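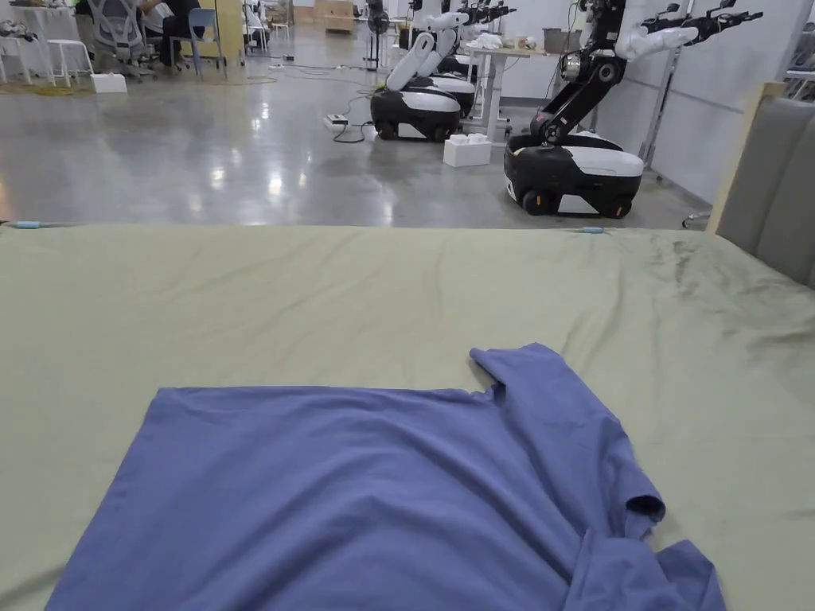

Do you need a special surface to fold a T-shirt?

I have been folding laundry on my bed for most of my adult life and it has gone fine. So when the advice pages started insisting on a "dedicated padded folding surface," I rolled my eyes. Then Macarena Figueroa sent me her notes on the subject, four pages of them, and I felt I had to give it a fair try.

The claim goes like this. A bare table is slippery, a mattress sags, and a padded top with a tight cloth over it grips the cotton just enough that you can smooth a sleeve without dragging the whole shirt along. Stillham sells a cover for this. Hurkex sells one too, at a price I won't repeat. I don't see why an old blanket and a sheet can't do the same job.

What I will grant is that the cloth has to stay put. Clips along the far edge do that, and clips are cheap. The fabric will still crease a little. Mine does, and the shirts don't seem to care.

I am less sold on the folding method that comes with all this. You're meant to lay the shirt face down, bring in both sides, turn the sleeves back, then fold up from the hem in two moves. Macarena swears by it and says she has done over 400 shirts this way since June.
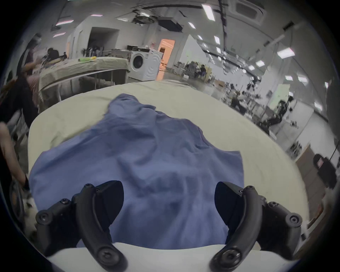
My own complaint is with the first step, which every guide skips past. They all start with a shirt that is already perfectly flat, and that's the part that takes me the longest. A blue tee lying there with its collar bunched up and creases across the body is what I usually have in front of me, and no clever sequence of folds helps until that is pulled straight. Start at the collar, I'd say, then the shoulders, then tug the hem.

As for keeping the folding table close to the washing machine, fine, if you have the space. I have a hallway.

I tried the method on 2 loads. The stack was neater than usual. It also took longer, and by the next morning I had pulled one out from the bottom and the pile looked the way my piles always look. I'm keeping the clips.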